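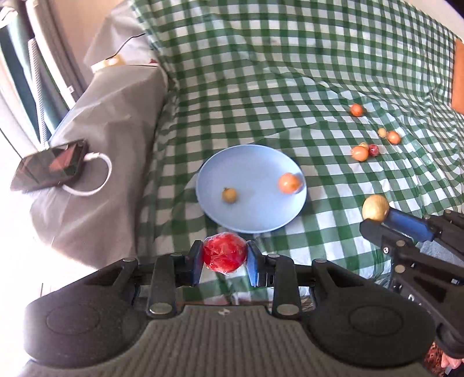

Tomato in one gripper, onion in the other, plate behind the tomato.

Prep kitchen going to robot arms, what happens to the people on the bench?

Posted by Ebere Oyelaran in Work and Workplace

I work in the prep room at Neves, a catering kitchen that does lunches for offices and a couple of aged care homes. There are 14 of us across two shifts. Most of my day is sorting and trimming vegetables, then portioning them.

In June we were told the company is bringing in a system called Breta that will pick and sort produce at the front end of the line. Before it goes in, they want some of us to do the same work with hand-held grippers, one in each hand, so the system can learn from how we do it. You pick up an onion or a tomato, put it on the plate, and go again. I have done two sessions so far and will be rostered on for more.

I don't mind the work itself. It is slower than using my hands and my wrists get sore by the end, mostly the left. What bothers me is that the supervisor can't tell us what the job will look like afterward. She says no positions will be cut "at this stage". She also says the sessions are optional, but they are on the roster like any other task.

What I would like to know from people who have been through this:

Did your hours change once the machines were running?
Is it normal to be paid the regular rate for the training sessions?
Is there anything I should ask for in writing now, before it starts?

I have been here nine years and would like to stay. I'm in Canada if that makes a difference.

Wael Tahiri

We went through something close to this at Ratmont, where I was on the packing floor. Four arms went in over one winter. I'll take your points in order.

Hours. Nobody on the permanent list lost their job in the first year. What did change was overtime, which dried up almost completely. The temp agency people stopped being called in, and when permanent staff left they were not replaced. If you count on overtime to cover rent, I would plan for less of it. The start time moved too. The machines needed to be cleaned and checked before the line opened, so two people came in at 5 a.m. and the rest of us started later.

The work. The arms were fine with things that were all one size and firm. Soft tomatoes were a problem for months. They either got dropped or got squeezed, and somebody had to stand there and pull the bad ones. That somebody was me. It is a different kind of tired. You are not lifting as much but you have to watch all the time, and the line sets the pace. Ask early who decides the speed and who is allowed to stop it. Ours could be stopped by a supervisor only, and it took a grievance to get a stop button within reach of the workers.

Pay. We got our regular rate for the sessions, and later a one-time payment of 400 dollars after the steward brought it up. I thought it was fair to ask. You are teaching them a skill you spent years on, and that is not in your job description.

In writing. I would ask for these:

Whether sessions are voluntary, and that saying no won't affect your shifts.
What is recorded, who keeps it, and whether it can be used to measure how fast you work. This was the big one for us.
Who gets trained to run and clean the machines, and at what rate.
How much notice you get of a schedule change.

If you have a union, go to the steward first. The collective agreement may have a section on technological change with a notice period. If you don't, provincial employment standards will give you the minimum rules on notice and termination, but in my experience they say little about new equipment as such.

About your wrists, report it now and get it on paper. Don't wait until it is bad. Ask for shorter turns with the grippers. We switched off every half hour and that helped me.

Fares Zoubi

Every kitchen will have these soon. Learn to run it and you'll be fine. My cousin did that and makes more than the chef now.

Vibeke Dalsgaard

I am on the other side of this, I'm a shift lead at Fliltis, a small soup plant. I agree with most of what Wael wrote but would add one thing. When your supervisor says she can't tell you, she may be telling the truth. I was told very little until a month before ours went in. I got further once my crew gave me their questions as a list with names on it, and I could take that upstairs and ask for a reply by a set date.

Put your name down for the operator training even if you aren't sure about it. At our place the spots went to whoever asked first, and experience on the bench counted for nothing. Three of my best people missed out that way and I am still sorry about it.

I would not count on Fares's cousin's wage. Our operators get a bit over the prep rate and that's all.

Ebere Oyelaran

Thank you, the recording question had not crossed my mind. We don't have a union. I've reported the wrist and I'm writing up the list with two others from my shift. Wael, did they ever change the 5 a.m. start, or is it still like that?

Wael Tahiri

Still 5 when I left. They rotate it now, so each person gets it one week in the month.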